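Workshop notebook, transfer bench
Wednesday, September 11, 2019

Krūmiņa reels, continued. Reel 4 is off the bench and back in its can. Reel 5 is on the bench and smells like salad dressing.

For whoever picks this up after me: the job is the 16mm documentary about the closing of the Drunderus paper mill, 7 reels, 3805 feet by the counter, magnetic sound on a separate track. It has never been shown anywhere bigger than a union hall. We are making a screening copy for the fall series and a preservation scan for the family, in that order of urgency and the reverse order of importance.

Splice tally for the whole film is now final at 327. Most are tape, and most of the tape is the kind that turns to honey after thirty years. Whoever cut this film changed his mind a lot and kept changing it in the same places. There is one spot on reel 3, just before the town meeting, where the same shot of a man putting on his hat has been taken out and put back so often that it's more tape than hat.

Method as before. Peel, clean with the solvent on a cotton swab, let it dry, fresh tape both sides, rub down with the bone tool. Do not use the thumbnail. I used the thumbnail on reel 2 and there is now a faint crescent moon over the mill gate which I will have to explain to someone.

Shrinkage on reel 5 is worse than the rest. The sprocketless path takes it, but the gate pressure has to come down a notch or it chatters. At the normal setting it sounded like a small dog on a tile floor. Down one notch it behaves. Down two and the picture floats. Leave it at one.

Konrad Zieliński came by at lunch to ask if we could run the scanner faster. We could. It is set at 5 frames per second, and I'd like it to stay there until the vinegar reels are through. He said the poster is already printed. I said that was nice and asked who had proofread it. He went away to check.

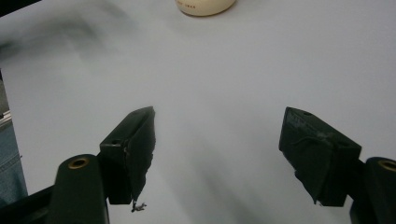 Sound is where the day went. The mag track for reel 4 came up short against the picture, by enough that the mill manager's mouth closes and then he keeps talking for a while. Funny in his case, since he is explaining that no decision has been made. Less funny for the next eleven minutes, which are the women from the sorting room, and they deserve to be in sync.

First guess was stretched stock. Wrong. Second guess was that Vikirow had dropped frames again on import, as it did in June, when we all blamed the hard drive and bought a new hard drive. Also wrong, and I have written it an apology on the whiteboard. The real cause is a missing piece of leader at the head of the mag. Somebody trimmed it after the sync mark was made and didn't move the mark. Put the missing length back as blank and the whole reel drops into place down to the last door slam.

So: check the heads of 5, 6 and 7 before doing anything clever. Same person probably trimmed those too.

Noise. There is a hum under all the interviews from the machines, and Pierina Martinelli and I don't agree about it. My view was to take a good bite out of it with the Zumix box, clean voices, happy audience. Pierina's view is that the hum is the mill, the mill is the film, and if I take it out then the last reel, where it stops, means nothing. I played her the cleaned version to win the argument and lost it on the spot. The hum stays. I've taken the hiss down a little on top and left the bottom alone. Settings are saved under "hum stays" so I can't pretend to forget.

Color: reel 4 has gone pink like everything else on that stock. One pass of correction, anchored on the snow in the parking lot. Faces look like faces again. The yellow company truck is a guess. If anybody who worked there turns up for the screening and tells us it was orange, believe them.

The card at the end of reel 4 has the name of the river spelled two ways on two lines. We leave it. I note it here so that nobody fixes it as a favor.

Pierina is handling the discussion after the film and wants a short list of the people on screen, in order, with reel numbers. I have names for reels 1 to 4 from the can notes. The handwriting gives out after that. There's a man on reel 5 listed only as "Ted's brother," and no Ted.

To do
Reel 5: finish re-taping, overnight rest out of the can with the fan on low.
Heads of mag 5, 6, 7: measure against picture before import.
More molecular sieve packets. We are down to the ones I found in my coat.
Scan 5 at the lower gate setting, then put the gate back. Last time it was left low and the home movie people got a very dreamy wedding.
Ask the family about the truck.
Ask the family about Ted.

Konrad called down at closing. The poster has the running time wrong. He'd like to know if the film could be shorter.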